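30th May — label trials, second week

Picked up again this morning with the Grotmont cider labels, which I had promised myself I would leave alone until the new stock came in, but the new stock came in early and I have no self-control! Two paper types this time: the uncoated cream we used for the November batch, and the slightly waxy one that Rajput sent over with their apologies for the delay (very nice note, I've pinned it up by the sink).

Batch 1409 is the cream. Stuck 30 of them on bottles straight from the chiller, put the lot in the ice bucket, and went off to answer emails. When I came back the corners had lifted on a good many, mostly the bottom left, and always the same corner, so I suspect the way I'm smoothing them down as much as the glue. Glenys is left-handed and I would love to see what hers do. The waxy ones held, every one of them, but the green has gone a bit gray on that surface and the little orchard drawing has lost its fine lines. Such a pity, as that drawing is the whole reason people pick the bottle up.

A longer talk with Glenys Pearce after lunch about the name on the front. She feels strongly that "Grotmont" should be the big word and "Prellau" (the orchard) the small one, and I have been doing it the other way round for the whole range. Her point is that a shopper has to be able to ask for it a second time, and half the people at the tasting asked for "the one with the trees." I came around to her view somewhere in the second pot of coffee. It does mean redrawing the neck label, and the neck label is already crowded with the vintage line and the deposit mark.

Also tried the short back text against the long one. I'm fond of the long one, I wrote it, but read out loud it goes on and on (yes, I know). The short one says where the apples come from and what to eat with it and then stops.
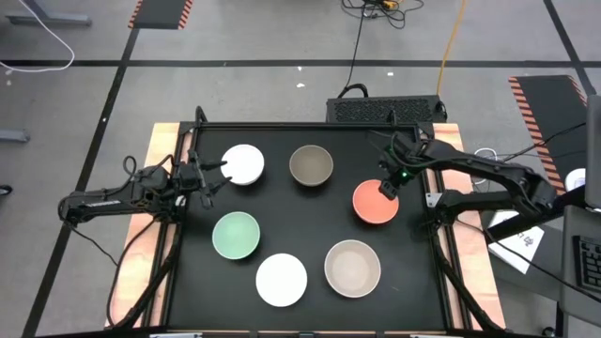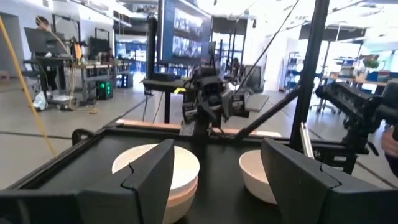

Costs, before I forget: Ekside will hold their price on the waxy stock if we order 1000 sheets, and we would get through nearly all of that by the end of the season anyway. They want a decision on the trim size first. I'd like to go a hair narrower so the label doesn't run over the seam of the bottle — the seam is where the bubbles start.

To do: ask Rajput if the green can be printed heavier on the waxy paper. Redraw the front with the names swapped. Repeat the ice bucket with Glenys doing the sticking, and leave the bottles overnight this time. Find the good squeegee, last seen under the sample boxes.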